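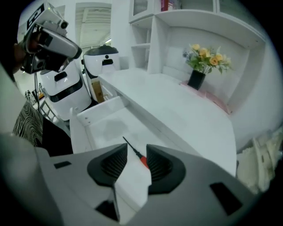
Fig. 1. Small screwdriver, red handle, thin black shaft.

Week 6 – torque and levers (cont.)

Torque = force x distance from the axis. Units N·m, NOT joules, even tho the algebra looks the same.

Screwdriver: fatter handle, more torque for the same grip. Shaft length does nothing for twist if you're straight on the screw. Cabello lost marks on this in April.

Wrench problem: 700 N at the end, arm 0.75 m, so 525 N·m. At 30 degrees to the arm, take half. Draw the angle first!!

Static equilbrium – sum of torques zero about ANY point. Pick the one that kills an unknown.

Reading: Verbeke ch. 4, skip the gyroscope part. Problem set to Unai Manzano by July 13, 2018.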